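4. What Counts as an Empty Bottle

I want to slow down in this section and talk about the objects themselves, because the first draft of this paper treated "a bottle" as if it were one thing, and two of our reviewers (quite rightly!) asked which bottle we meant. I had a week of sorting sheets in front of me at the time and couldn't have told them. So we went back to the tables at Prurnley and started over with the plainest question we could think of: what shape is a water bottle in by the time a person has finished with it and let go of it?

The answer is all kinds of shapes. Our main collection at the Lundomard site came to 3,000 pieces, gathered over one stretch in March, and I handled a good share of them myself. Some bottles come in as round as the day they were bought. Some have been twisted like a dishrag, usually around the middle, and these are the ones that spring back a little when you put them down. Then there are the flat ones. A flat bottle has been stepped on or squeezed hard along its length, and it behaves more like a stiff envelope than a container. It slides under other things. It also sticks to them, and that brings me to the part of the work I like best.

We had been writing down bottles and paper as separate items. On the sorting sheets there was a column for each, and a tidy total at the bottom. But waste isn't that polite – a receipt gets stuffed in the neck, a napkin gets wrapped around the outside, a label peels halfway off and hangs there. We started calling these "riders," meaning any thin, light piece that travels with a heavier one. The name stuck, and it's the one I'll use from here on. Figure 4 has a crushed bottle lying flat on a white table, with a crumpled white piece up near its top end.
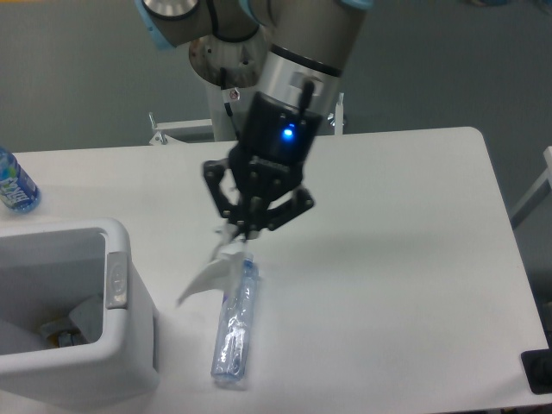 Should people crush their bottles before they throw them out? It depends on where the bottle is going, so the best rule is to follow whatever your local program asks for, and to leave the bottle whole if it doesn't say.

Figure 4. A crushed plastic water bottle and a crumpled white piece, either folded paper or plastic. We use "rider" for thin pieces like this when they arrive together with a bottle.

Back to the sheets. Once we had a word for riders, we needed a rule for them, and we went through 7 versions before we had one that two people could apply to the same pile and get the same result. The early versions were far too clever. One of them asked the sorter to decide whether the rider was attached "on purpose," and I still wince when I read it. The version we kept is short. Lift the bottle by its base end, hold it over the table, and see what stays with it. Whatever stays is a rider. Whatever drops is its own item and gets its own line. A cap counts as part of the bottle if it's screwed on, and as a separate item if it isn't.

With that rule in hand, two sorters working apart agreed on 97 percent of the pieces in our check pile, and most of the leftover disagreement was over labels. Labels are a pain. Half of a label may be glued down tight and the other half flapping around, and one person sees packaging where the other sees a rider. We decided to call every factory label part of the bottle, no matter how loose, and I think that's defensible, though the Nakirley group handles it the other way and their tables can't be lined up with ours on this point.

A quick word on the setup, for anyone who wants to repeat this. Plain white tabletops were a big help with clear plastic, much more than I expected. We tried a gray surface first and kept losing the flat bottles against it. We also gave each sorter 60 pieces per sitting and then a real break, after noticing that the notes got very short toward the end of a long tray.

The El Sherbiny coding sheet, which we adapted for all of this, has a single box marked "condition." We split it into shape and riders, and left everything else on the sheet the way we found it. The weights for each group are taken up in Section 5.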